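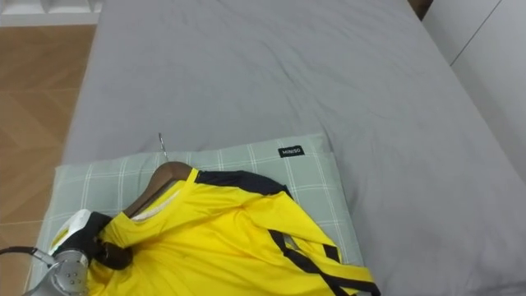

Home Forums Bedroom & Linen New posts Search Log in

Fitted sheets that stay put on a deep mattress?

parrybluff
My fitted sheet pops off one corner every night. The mattress plus topper is too deep for it. I've tried the elastic clips that cross under the corner and they let go after a week. Do I size up, or is there a brand that's cut deeper?

hemline88
Measure first. Pull the topper back, measure both, add 2 inches for the tuck. Most sheets sold as "deep" stop short of what people with toppers need. I bought Mellow jersey ones and they hold because the knit stretches.

parrybluff
Jersey pills on me. I had a set that looked awful by September.

tuckandfold
Don't size up. A queen sheet on a full mattress leaves loose fabric all over the top and you sleep on wrinkles. Get the right size with elastic all the way around, not just at the corners.

hemline88
I sized up for 5 years with no trouble. You pull the extra under. Loose fabric is only a problem if you leave it on top.

tuckandfold
Then you're remaking the bed every morning. Some of us don't want to.

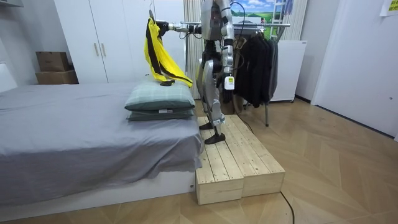 Glenys Kneath
Moderator, Bedroom & Linen

Both of these can work, so let's keep it friendly. Parrybluff, what is the sheet made of? Cotton percale shrinks in a hot dryer, mostly in length. If it fit when it was new and doesn't now, the dryer did it. Wash cool, take it out a little damp, and put it on the far corners first.

parrybluff
Percale, and yes, hot dryer. It did fit when I bought it.

swynne
Same thing happened with my Badix set. I gave up and sewed wide elastic into the corners. Took an evening. Still on there.

tuckandfold
What width elastic?

swynne
One inch. Anything narrower rolls.

Page 1 of 2 Next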